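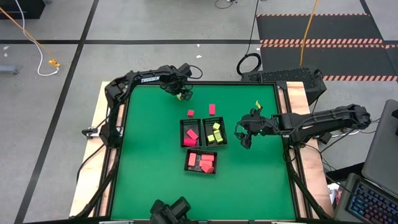

Overhead view, sorting task: left gripper on a yellow-green block, three bins in the middle of the table.

From: Ga-eun Sung
To: nadar-dev
Subject: Re: [nadar-dev] planner stalls when both arms want the middle of the table

Kyu-ri Na wrote:

> I updated to the current Nadar branch in January and since then the
> two-arm sorting demo stops partway through. Both arms hold position,
> no fault is raised, and the log repeats "no feasible assignment"
> until I kill it. Restarting the planner node clears it for a while.
> My guess is the reservation code, but I can't see where. Perception
> looks fine to me. Every block has a label and a pose. Does anyone
> else see this, and is there a setting I should be changing? I would
> like to avoid going back to the old branch because I need the new
> bin interface.
>
> Also, is the overhead view enough on its own for this, or do I need
> the wrist views as well?

Hi Kyu-ri,

I can reproduce it here. It took me a while because it depends on where the blocks are. With everything spread out along the near side of the table it never happens. Put the bins near the center, leave a couple of red blocks just above them, and give the left arm something to hold, and it comes up quite often. The picture at the top is the kind of layout I mean. Out of 171 runs started from layouts like that one, 4 stalled with the same message you have. The rest finished.

You were right about the reservation code, but perception has a part in it too.

First the planner. Each arm reserves a swept region before it moves. On the old branch the region was released when the gripper opened. On the new branch it is released when the block tracker confirms that the block is inside a bin. That was done for the bin interface, so that a bin can report its contents. The trouble is that the arm stays over the bin while it waits, and if its gripper or forearm hides the block from the overhead camera, the confirmation never comes. The arm won't leave because it holds the reservation, and the other arm can't get a region in the middle. Neither of these counts as an error, so nothing is raised.

You can check this in your own log. Look for "release pending" followed by the same region number over and over. In my worst case there were 2827 of those lines before I stopped it.

Now the perception side. The tracker merges detections that are close together and have the same color label. Look at the lower bin in the picture. It has four coral-red blocks in it, one by itself on the left and the others bunched up on the right. If the tracker gives you one big block for that bunch, the next block placed there may be absorbed too, and again there is no new confirmation. The upper right bin has the same problem with two of its yellow-green blocks, a small one and a longer one close beside it. So "every block has a label and a pose" may not be quite what you have. Please dump the tracker output with the raw masks and compare the number of tracks with what is in the bins.

The other thing I would look at is color. The upper left bin has a pinkish-red block and a brighter magenta-red one, and the classifier is not steady between those two and the coral. When a label flips, the tracker drops the old track and starts a new one, and the assignment step sees a block that was never picked up. I don't think this causes the stall, but it makes the log hard to read.

What to do for now:

In the planner config, set release_on to gripper_open. This gives you the old behavior. The bin interface still works, only the contents list updates late.

Set retreat_before_confirm to true. The arm backs off toward its own side before it asks the tracker. It costs a little time on each place. I have been running with this one and have not seen a stall with it so far, but I have not run it long enough to be sure.

Leave merge_distance alone until you have looked at the masks. If you lower it too far you get two tracks on one long block, and then both arms go for it — this is worse than stalling.

A proper fix is in progress on the Stivesmont branch. The idea is a timeout on the pending state. When it expires the arm retreats, the tracker is asked again, and if there is still no answer the block is marked "placed, unconfirmed" and the region is released. The part I have not settled is what the bin should report in that case. Durkitz wants it counted, and the Vustberg code downstream assumes that anything counted has a pose. If you have an opinion on that, please say so on the list before I merge.

On your last question, the overhead view is enough for choosing which block to take and which bin to use. It is not enough for confirming a place while the arm is still there. If you have the wrist views, record them with the same clock as the overhead one. I would like to try using them only for the confirmation step, with the planner unchanged.

Could you send me the planner log and tracker dump from one stalled run? The last minute before it stops is plenty. Please also include your bin poses file — mine was written by the old calibration script and I want to rule that out.

Ga-eun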